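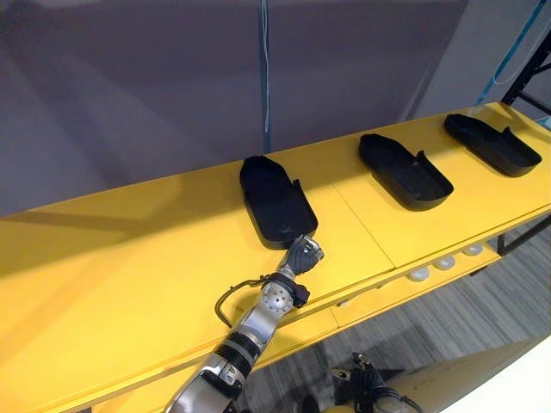

黄色长架上的黑色托盘与机械臂

Gratside 中文娱乐版招聘：夜班编辑（颁奖季方向）

职位类型：全职，合同制，到明年六月底，之后看双方还想不想见到对方
工作地点：Polishchuk 大厦编辑部，部分班次可在家
汇报对象：中文版主编
名额：3
申请截止：12月1日，星期一，晚上下班前（我们的下班，参见下文）

先说清楚我们是做什么的

Gratside 是一家娱乐新闻网站。明星穿了什么、说了什么、后来又解释自己当时到底想说什么，这些事情我们都写。我们写专辑发行、巡演加场、剧集续订和剧集停订，也写某位歌手在台上忘词以后对着观众席伸出话筒的那几秒钟。严肃媒体的朋友聚会时会问我们“你们那边最近怎么样”，语气类似于问候一位改行卖气球的亲戚。然后他们会压低声音问，那两个人到底分没分。

中文版的编辑部不大，读者不少，留言区的火气很足。过去我们主要靠翻译英文版的稿子过日子，翻着翻着发现，中文读者关心的事和英文版关心的事经常隔着一个太平洋。英文版花整整一屏解释某件礼服的面料，我们的读者只想知道她身后那个人是谁，为什么没在笑。所以从这个颁奖季开始，中文版要自己盯直播、自己写稿，自己犯错，自己更正。

这就需要人手。确切地说，需要夜里醒着的人手。

这份工作每天在做什么

颁奖典礼总在别人的晚上举行，也就是我们的凌晨和早晨。典礼当天，你会坐在一台屏幕前看红毯，另一台屏幕开着后台，第三台屏幕本来是给社交媒体用的，通常被用来放早餐。你要写快讯，写获奖名单，写“现场发生了一件小事”，半小时后再把它改成“现场发生的那件小事引发争议”，天亮以后视情况补一篇“当事人回应”。

没有典礼的夜里，你要处理的是余波。一段三句话的致谢词，可以产出的余波超出外行人的想象：有人觉得被漏谢了，有人觉得被谢得太敷衍，有人发了一张没有配文的黑白自拍。你要判断这张自拍算不算新闻。多数时候不算，你要有勇气不写，还要有勇气在早会上解释为什么别家都写了而我们没写。

下面这些是固定的活：

盯直播并更新滚动页，典礼期间每篇快讯从事情发生到上线，控制在8分钟以内。这个时间包括核对人名，包括找图，也包括你对着人名发愣的时间。

把英文版的稿件改写成中文。请注意“改写”两个字。英文双关语照字面搬过来，读者会以为当事人中风了。

核对引语。一位艺人说“我不后悔”和“我没什么可后悔的”，落到标题里是两回事，落到律师函里更是两回事。

写标题。我们的标题最长40个字，曾经有同事认为这是一个目标。

维护更正栏。这一栏在首页底部，字号正常，颜色正常，我们不把它藏起来。每条更正要写明原来错在哪里、改成了什么、什么时候改的，不许写“内容已优化”。

留言区不归你管，有专门的同事。但是他们也要睡觉，所以有时候归你管。

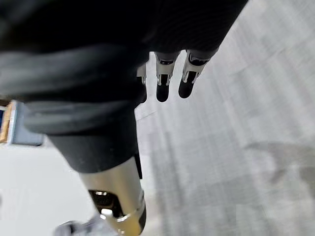

关于 Arico 之夜，单独说几句。Arico 音乐奖是我们全年流量最高的一晚，也是全年外卖订单最多的一晚。它的直播时长每年都在增加，主办方每年都说今年会更紧凑。新人入职以后，第一场完整跟下来的大概率就是它。我们会安排一位老编辑坐在你旁边，职责是在你把“最佳新人”和“最佳新声”写混的时候轻轻咳嗽。这两个奖确实是两个奖，区别在哪里，评委会发过一份说明，我们读过，读完更不清楚了。

那一晚会有开场表演，有向已故音乐人致敬的段落，有至少一段让人在座位上调整坐姿的脱口秀。也会有某种“突发”：一句没有写在提词器上的话，一次过久的拥抱，一位前辈在获奖后表示这种事自己早年就做过了。遇到这种时刻，网上会立刻分成两派，两派都要求你站队。你的工作是把原话写准确，把前后经过写完整，找到双方公开说过的东西，然后回家睡觉。

我们想找什么样的人

中文要好。我们说的好，是能把一件无聊的事写得清楚，把一件热闹的事写得不吵。常用成语会用，但忍得住不用。看到“颜值炸裂”“气场全开”这类词，身体会有轻微的不适反应。

英文要够用，能听懂获奖者一边哭一边说的那种英文。考试成绩不用寄给我们，考官一般不哭。

熟悉至少一个领域：流行音乐、电影、电视剧、真人秀，都行。我们尤其缺一个真的懂真人秀的人。现有团队里每个人都声称自己“偶尔看一点”，然后在讨论某一季投票机制时吵到隔壁公司来敲门。

能倒班。典礼集中的几个星期里，作息会变得难以向家人说明。如果你习惯在清晨醒来，喝一杯温水，出门跑步，我们由衷祝福你，也建议你看看本站的早班职位，虽然目前没有。

对“据称”“疑似”“知情人士透露”这三样东西保持应有的警惕。知情人士也许知情，也许只是那天正好在同一家餐厅上厕所。你需要去弄明白是哪一种，弄不明白就先放着。

有没有新闻专业学历，我们不太在意。现在的团队里有学农的，有学法语的，还有一位学殡葬管理，写讣告特别稳。

粉丝身份不影响录用，但请在面试时如实申报。你喜欢的那位艺人出新闻，稿子会由别人写；你讨厌的那位出新闻，稿子也由别人写。两张名单都要交，我们会锁在抽屉里。后一张通常长一些。

我们不想找什么样的人

想借此认识明星的人。我们在这栋楼里见过的最有名的人，是一位在电梯里被错认成演员的牙医，他很高兴，我们也没有拆穿。

把每条留言都当真的人，以及一条留言都不看的人。

认为娱乐新闻不必核实的人。这类人每年都会来几位，往往简历很漂亮，态度也和气，说“反正就是八卦嘛”。八卦里的人有名有姓，有父母，有时还有未成年的孩子。我们不写孩子的学校，不写住址，不登从树篱后面拍的照片，不猜谁怀孕了，不对任何人的体重发表看法，也不把别人的病写成悬念。为此我们丢过不少流量，广告部的同事每季度会用一张图表提醒我们到底丢了多少。

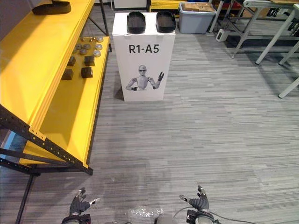

待遇

月薪按经验分档，每一档的具体数字会在第一次通话时告诉你，不用等到最后一轮，也不用你先报期望薪资再由我们露出为难的神色。夜班有补贴，典礼当晚另算，法定节假日按法定的来。

年假13天，颁奖季高峰期间请尽量不要用。高峰过去以后请务必用掉，人事会追着你用。去年有位同事把假攒到最后，一口气休完，回来发现自己的工位上放着全公司的绿植。

典礼当晚管饭。吃什么由值班的人投票决定，投票机制比 Arico 音乐奖透明，结果同样令人失望。下班时如果天还没亮，打车报销。

流媒体平台的订阅费由公司出。你会因此看到大量你本来不会看的东西，这部分精神损失不在报销范围内。

没有期权，没有健身房。有一台咖啡机，有一张沙发。沙发的归属问题在编辑部内部尚有争议，新人最好暂时不要表态。

工具与流程

我们的发稿后台叫 Bondov，是很久以前自己做的，做它的人已经离开了，留下一份写得很有感情的说明文档。Bondov 会在你点“保存”的时候犹豫一下，像一个在考虑要不要回你消息的人。等它想好就行，不要连续点。连续点的结果是同一篇稿子上线好几遍，读者会在下面问你们是不是很喜欢这位歌手。

入职第一周不发稿，只跟班。第二周开始发稿，每篇都有人看过再上。等到看稿的人觉得没什么可改了，你就可以独立值夜。这个过程因人而异，我们不催，也不在群里公布进度。

夜班期间始终有一位可以叫醒的负责人。电话贴在墙上，什么情况该打也贴在墙上：涉及死亡、逮捕、未成年人、诉讼的，先打电话，后写稿。宁可比别家晚，也不能把一个活人写没了。行业里发生过这种事，当事人后来还亲自转发了，配文很有风度，编辑部那一周过得非常安静。

怎么申请

请把以下材料发到中文版招聘页面上的信箱，邮件标题写“夜班编辑”和你的名字。不用写“诚意求职”，诚意我们会自己看。

一、简历，一页最好。请不要放艺术照，放了也不扣分，但会在办公室里传看。

二、一篇试写。找一场你看过的颁奖礼或者演唱会，写一篇快讯，字数自定，短的占便宜。要求是没看过的人读完能知道发生了什么，看过的人读完不会想给我们写信。请勿使用人工智能代写。我们收到过一批，每篇都说这是“一个属于音乐的夜晚”，读到后来，连咖啡机都听得出来。

三、一条更正。挑一篇你自己写过的东西，随便什么，作业、帖子、给物业的投诉信都可以，找出里面的一处错误，按更正栏的写法写一条给我们。很多申请人在这一项上花的时间比试写还长，我们看得也最仔细。

四、上文提到的两张名单。现在不用交，面试时再说。先在心里打个草稿。

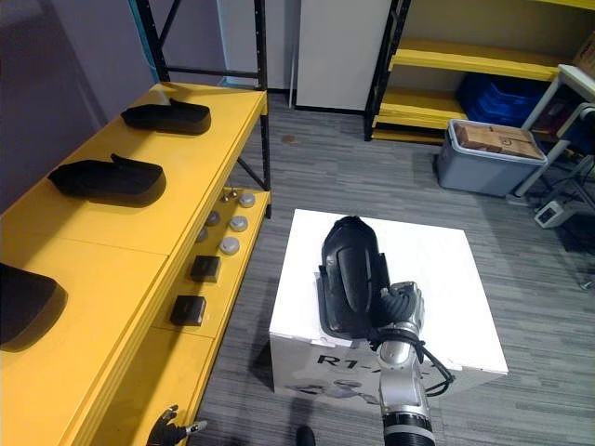

收到材料后会有自动回复。自动回复是 Bondov 发的，措辞有点冷淡，请不要往心里去。真人会在截止以后逐份看，无论录不录用都会给你回信。如果两个星期还没有消息，请来信骂我们，礼貌地骂也可以。

面试分两次。第一次是电话，聊班次、薪水和你为什么愿意在凌晨听别人感谢经纪公司。第二次到 Polishchuk 大厦来，做一次模拟值班：我们放一段旧典礼的录像，你边看边写，中途会有人走过来告诉你一条假消息。这条提示写在这里并不算泄题，历年申请人都事先知道，照样有人把它写进标题。模拟值班付费，按夜班的标准算，哪怕你最后决定不来。

外地申请人的交通费，凭票报销。大厦的正门在装修，请走侧门，侧门的指示牌指向正门，我们反映过了。

几个常被问到的问题

可以用笔名吗？可以，本站不少作者都用。但笔名要固定，不能这篇叫一个名字，挨了骂下一篇换一个。

可以兼职吗？这次的几个职位都是全职。典礼当晚我们另外会找临时帮手，单独发启事，通常发得很晚，口气很急。

合同到期以后呢？中文版明年的预算要到春天才定，现在谁向你保证什么都是在编故事，而我们不登没有第二信源的消息。能说的是，预算一定下来就会告诉你，续不续都会在合同到期之前谈，不会拖到最后一天请你喝奶茶。

会不会接触到艺人的团队？会，主要形式是邮件，主要内容是请求我们换一张照片。照片确实不好看的，可以换。文字准确的，不换。拿不准的问主编。对方把邮件抄送给律师的时候也问主编。

写一辈子明星会不会没有意义？这个问题一般在凌晨出现，食物到了就会好一些。

Gratside 中文版在招聘中不因性别、年龄、户籍、婚育状况、残障或性取向区别对待申请人。办公室有电梯和无障碍卫生间，值班设备可以按需要调整，有任何要求请在邮件里直接写明，不用解释原因。

本启事由中文版编辑部撰写，人事部门看过，删掉了关于沙发的另外两段。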